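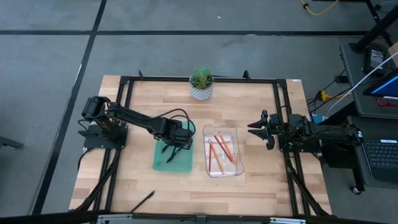 *The two-armed table at our Jatwood workshop, with the pencil trays out.*

**Tamach opens its teaching table to visitors this May**

Jatwood, 23 Apr 2021

I've been told that a press release should be written as if by nobody in particular, but I run the workshop and I'm the one who'll be making the tea, so you're getting it from me. Tamach is opening its doors in May for a run of teaching sessions, and for the first time people from outside the company can come in and show a pair of robot arms how to do a job.

I do mean show. There's no code to write and you don't need to have been near a robot before. You take hold of a pair of hand controllers, you move, and the arms on the table move with you. Everything you do gets recorded - every reach, every wobble, every time you change your mind halfway - and those recordings are what the arms learn from later on. We also do it the other way, where you hold the arm itself and guide it through the motion with the motors relaxed. Some people take to one and can't get on with the other at all. I'm a controllers person. Bahman Mohammadi, who built most of our recording software, swears by grabbing the arm, and we've stopped arguing about it at lunch.

The job for the May sessions is pencils. You have two trays side by side, a green one and a clear one, and the pencils have to go from one to the other. It sounds like nothing! Then you sit down and try to pick up a pencil that's lying against another pencil, with two pointed fingers that can't feel anything, and you find out how much your own hand has been doing for you all these years. My first go took most of a morning and I was properly cross by the end of it.

We picked pencils on purpose. They roll, they cross over each other, and they never land the same way twice, so each recording is a bit different from the last. If we lined them up neatly every time, the arms would learn neat lines and be lost the moment somebody knocked the tray. So please don't tidy up between goes. Chuck them in however they fall.

We have 3000 recordings on the shelf so far, nearly all of them made by the same handful of us, and that's really why we're doing this. We've all picked up the same habits. I come at everything from the right and so, now, do the arms. We want left-handers, people who are quick and careless, people who are slow and fussy, people who knit, people who fix bikes. Fresh hands are worth a lot more to us at this point than another month of mine.

**What a session is like**

We've got room for 50 people over the month, in groups of no more than eight. You'll get a short safety chat, a practice go with nothing recorded, and then your turn at the controllers while the rest of the group watches or has a nosy round the workshop. Sessions last three hours with a proper break in the middle. They're free, and there's cake.

Groups are small and we'll be keeping the doors open and people spaced out, so bring a jumper. Under-16s are welcome with a grown-up. The controllers are light, and you can use them sitting or standing. If you need the chair higher or the table approached from a different side, tell us when you book and we'll set it up beforehand.

We record the movement of the arms and the view of the table. We don't record your voice or your face, and your name isn't stored with your session. If you decide afterwards that you'd like your goes taken out, send us the session number from your card and we'll delete them.

**Who's helping**

The controllers were made for us by Durkix, who have put up with a great many phone calls about thumb grips. Doucette is lending us the extra chairs and screens for the month, so that everyone waiting can follow what's going on without crowding round the table.

"I've watched the same four people teach this table for a long time," said Bahman. "I'd love to see somebody come in and do it in a way that had never crossed our minds. I'll probably have to fix the software afterwards, but that's fine."

**Booking**

Places can be booked through the Tamach website or by ringing the workshop during office hours. Let us know if you're left-handed when you book - we're trying to get a decent mix in each group.

Journalists are very welcome, either to watch or to have a turn (I'd have the turn). Please get in touch before you come so I can keep a place free, and let me know if you'll want to talk to Bahman, as he's only in the workshop for some of the sessions.

**Notes for editors**

Tamach records hand-guided and remotely controlled demonstrations for robot arms, and is based in Jatwood. Further pictures of the workshop are available on request.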